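3.2 Sorting of mixed household waste cable

Cable and small wiring make up a minor share of what households drop off at council transfer stations, but they are handled more often than their weight would suggest. Bogdan's earlier survey of the Bomska depot found that staff moved the same lengths of wire up to four times before they reached a bin. We wanted to know whether sorting by colour of insulation, a habit at many depots, slows the work.

Over the January collection period, 849 pieces were taken from the mixed metals cage. Of these, 631 were single-lead flex or appliance cord and were set aside by gauge. A further 146 were multi-lead pieces, treated as a separate class. The remaining 72 were too damaged to sort and were weighed only. 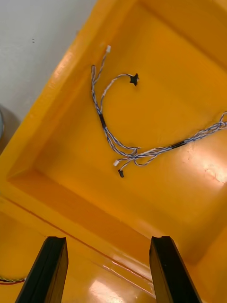 Figure 4. Branching harness of thin twisted wires with blue and white insulation, on a shallow plastic tray.

Multi-lead pieces were the main source of disagreement between sorters. Where the insulation was a single colour, both sorters gave the same class in nearly every case. Where two colours alternated along the lead, one sorter tended to go by the darker colour and the other left the piece in the unsorted bin. Barbu (pers. comm.) reports the same pattern at the Sonditz yard, where the rule is now to ignore colour and sort by thickness and number of leads.

We repeated the sort using the Sonditz rule. Time per piece fell for the multi-lead class and did not change for single flex. The unsorted bin was also lighter at the end of each shift. Labels on the bins were left as they were, which may have confused casual staff, and we did not test relabelled bins. Prices paid for mixed copper are dealt with in Section 4.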